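Charlas y ponencias | Automóvil
Por Peter Vávra – 2021-03-07
Compartido 17 veces | 2 comentarios

Notas para la charla: ¿de verdad hay que creerse la garantía ampliada?

Arranque

Empezar sin saludo largo. Preguntar quién ha comprado un coche usado con garantía de concesionario y quién se ha leído el contrato entero. Esperar las manos. Suelen ser muchas menos en la segunda.

Mi postura, para que quede dicha pronto: no digo que todas sean un timo. Digo que se venden mal y se leen peor. Yo mismo firmé una en Stevico por un familiar de segunda mano y tardé meses en enterarme de que la dirección estaba cubierta «salvo desgaste». Pregunté qué era desgaste. Todavía no me han contestado por escrito.

El papel de Jinham

Leer en voz alta la cláusula de exclusiones, despacio. Juntas, casquillos, retenes, gomas, «ruidos y vibraciones». Pausa. ¿Qué queda de una suspensión si quitamos todo eso? El brazo, supongo, y los brazos no se suelen romper.

Ojo con el kilometraje: la cobertura se pierde si la revisión se hace tarde, aunque la avería no tenga nada que ver. En mi caso me pasé 1,156 kilómetros y me lo sacaron a relucir al hablar del climatizador.

Electrónica

Es la parte que más se anuncia y la que menos me convence. «Cobertura electrónica completa» suena estupendo, pero luego la pantalla es accesorio, los sensores son consumible y la centralita exige un diagnóstico que paga el cliente. Taller Kubíček me cobró ese diagnóstico y el informe ocupaba media página. No les culpo a ellos – el contrato lo permite.

Si alguien del público menciona las actualizaciones de software, decir que no lo sé. Las dos pólizas que he comparado ni las nombran.

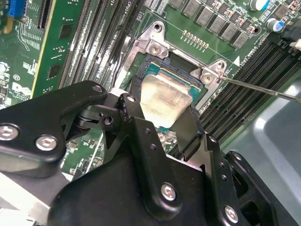

Qué pedir antes de firmar

La lista de piezas cubiertas, no el folleto. El límite por avería. Quién elige el taller. En Estby me dieron 10 minutos para decidir porque «la oferta caducaba»; en noviembre seguía puesta en el escaparate.

Preguntas

Dejar tiempo. Si sale el tema de los eléctricos, reconocer que no he tenido ninguno y pasar el micrófono a quien lo tenga.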